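Section 4: Setting up your curfew notice desk

By this point you have a Gevo account, a working phone line and the name of your contact at the district office. Now comes the part we enjoy most - turning all that into a desk that people can ring when a curfew is called and get a clear answer! The steps were first worked out in Drallmont and then tidied up after Trinditden began using them, so they suit a small town as well as a busy quarter with a market and a bus park.

Allow a full morning for the first set-up. You will need the printed order form, the zone map, a charger and one other person.

4.1 Entering the curfew order

1. Sign in to Gevo and open Orders.
2. Press New Order and choose the area. If your area is split into zones, tick each one that the order names.
3. Type the start and end times exactly as they appear in the signed order. Gevo uses the 24-hour clock, so eight in the evening is 20:00.
4. Enter the number of nights. The longest order you can enter in one go is 14 nights. For anything longer, make a second order when the first is renewed.
5. Add the exemptions (midwives, ambulance crews, bakery night staff and so on) using the wording of the order.
6. Save as Draft. Nothing goes out yet.

Caution: Never enter an order from a radio bulletin or a forwarded message, however sure the sender sounds. Wait for the signed copy.

4.2 Checking with a second person

Every draft has to be read aloud by one person and checked by another before Gevo will let you publish. It sounds fussy, and it catches a surprising number of slips, most of them in the end time.

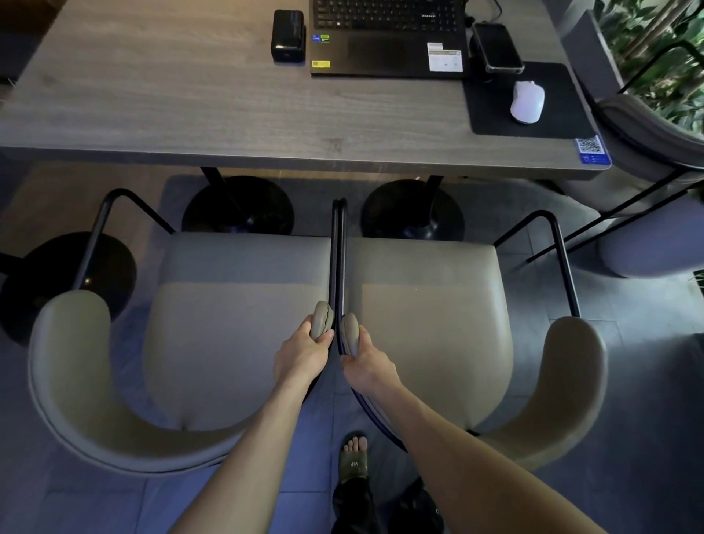 The reader holds the signed order and the checker looks at the draft on the screen. Swap over and do it again if the order covers more than one zone. You'll both be more comfortable on the same side of the table, so bring two armchairs up next to each other, with their inner ends touching in front of the table, and put the map where you can both lean over it. When both of you are happy, each types a four-letter code and the Publish button turns green.

Note: The two codes must belong to different people. Carter Morin, who wrote this part of the software, has heard every argument for a shortcut and is still saying no.

4.3 Sending the first notice

1. Press Publish, then choose Text, Voice or both.
2. Pick the languages. The Lã voice pack is included free and is well worth switching on, as the recordings are lovely and clear even on an old handset.
3. Keep the text short. One message holds 200 characters, and anything over that is split in two and may arrive in the wrong order.
4. Send to the test list first. Ring one person on it and ask them to read the notice back to you.
5. Send to the full list. 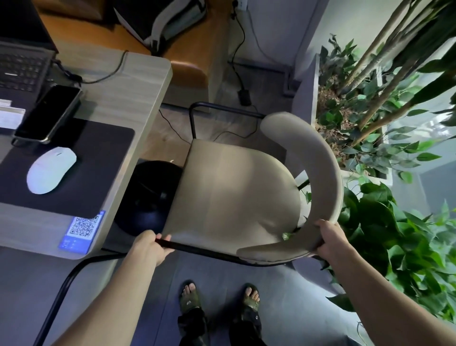
A full list can hold 1,000 numbers. Gevo sends to the first 800 straight away and holds the rest in a queue until the network confirms, so don't press Send again if the bar seems to stop near the end. It is only waiting! Pressing twice means people get the same notice twice, and they tend to think the times have changed.

Caution: If the network is down altogether, the notice stays in the queue for the night. Check the time on it before you release it in the morning - a notice that says "tonight" can do real harm a day late.

4.4 Answering callers

Callers mostly want to know three things: when they must be indoors, whether their street is included, and what to do if a relative is still on the road. Keep the answers to the first two on a card beside the phone. For the third, take the caller's number, write down the last known place and pass both to your district contact. Do not promise an escort or suggest a route.

If a caller asks why the curfew was called, read out the reason given in the order and leave it there. People of every opinion will ring this line, and it works beautifully as long as they all hear the same thing.

4.5 Handing over and closing the desk

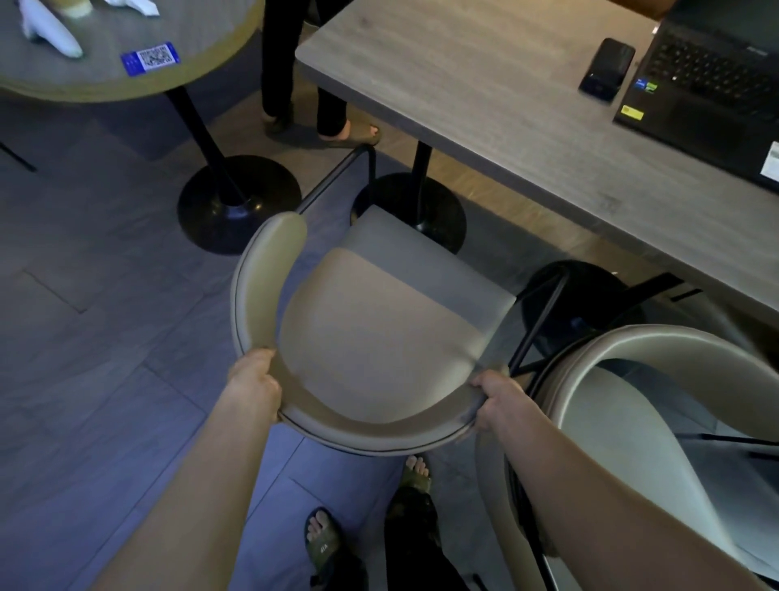
Handovers go best when the person leaving stays put for the first call or two of the next shift. Lacey Bunting in Trinditden calls this the warm seat, and we've borrowed the name. Have a second chair like the first one ready at the table for it. When it's time to get up, take hold of the backrest at both ends and draw the chair well back from the table, so the next person can slide in and reach the phone.

1. Read the open calls aloud to the person taking over.
2. Sign out of Gevo and let them sign in under their own name.
3. On the last shift, set the line to Recorded Notice and listen to it once from another phone.
4. Lock the order form and the call book away.

Section 5 covers changing or lifting an order early.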